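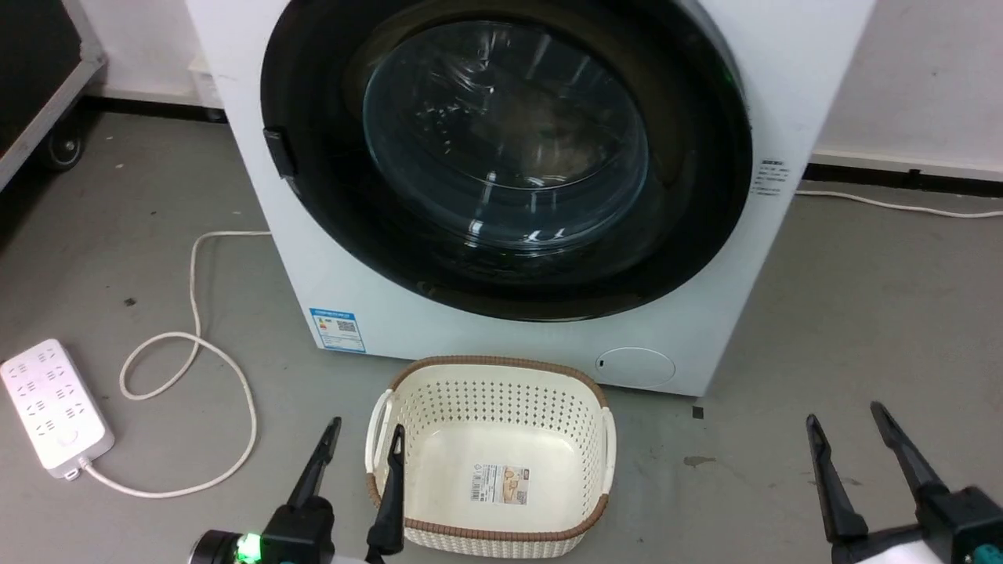 Can a machine do your laundry yet? I get asked this more than anything else, so a few posts on where I think it stands. Short version: parts of it, slowly, with somebody standing by.

The washing itself was sorted out decades ago. We forget that because it's so ordinary. What's left is everything on either side of it – picking clothes off the floor, carrying them, opening the door, getting them in, getting them out, drying, folding, putting away.

I test this for a living at Umow, in Tralilville. Before that I did shop-floor work at Morais, mostly packing lines. Laundry is harder than packing. A box is the same box every time. A jumper is never the same shape twice.

Doors first. A front loader's door is a decent job for an arm. It has one hinge and one way to swing, and once you've learnt a given model it doesn't change. The trouble comes when you move to another make and the catch is somewhere else.

Glass is a nuisance. Depth cameras don't get on with it, and a curved door full of ceiling lights is about as bad as it gets. You and I just look past the reflections. Software has to be taught to.

Loading is better than I expected when I started in November. Cloth is forgiving. If you grab a towel badly you still have most of a towel, and it'll go in the drum whichever way up it is.

Unloading is where the time goes. Things stick to the back, sleeves wrap round other sleeves, and half of it is out of sight from wherever your camera sits. A person does this by feel with their head turned away, talking to somebody. Two stiff fingers can't. 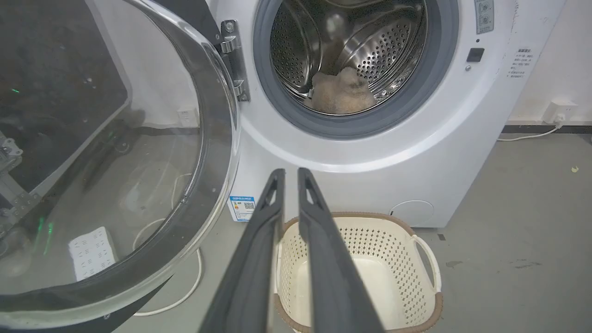

Door open, something beige and fluffy at the bottom of the drum, basket on the floor in front.

Something fluffy like that is a kind case, by the way. It's easy to pinch and doesn't mind being pulled. Give me a drum with one black sock in it and I'll show you a long afternoon.

The basket matters more than people think. Rigid sides are good. Handles you can get a finger through are good. Those soft fabric bags that fold in on themselves are hopeless, and they're what half the people I know have at home.

Floors too. Cables, chair legs, shoes, the cat's bowl. A factory paints a line and keeps it clear. At home you get whatever got left there, and a loose lead on the floor is something a machine on wheels has to see and go round.

Sofia Teixeira asked what success rate I'd want before I had one in my own flat. I don't think rate is the right number. If it fails by dropping a sock, fine. If it fails by pulling on the door seal, once in 500 loads is too often for me.

Matilde Vilela makes the opposite case, and it's a fair one. She looks after her dad, who can't bend down to the drum any more. For him a slow machine that needs help now and then is still worth having. I've no good answer to that, and it's changed what I spend my time on.

On the shop floor the sums are different. Fastside had a towel-folding cell that did one job, with one size of towel, all day. That sort of thing works now. Nobody would call it a household robot and it doesn't need to be one.

Folding at home: towels yes, T-shirts mostly, fitted sheets no. I can't do fitted sheets either.

So if you're asking whether to wait before buying a new washer, don't. Buy the washer. I'll do another one of these on dishwashers, which are worse in some ways (wet plates) and easier in others (racks).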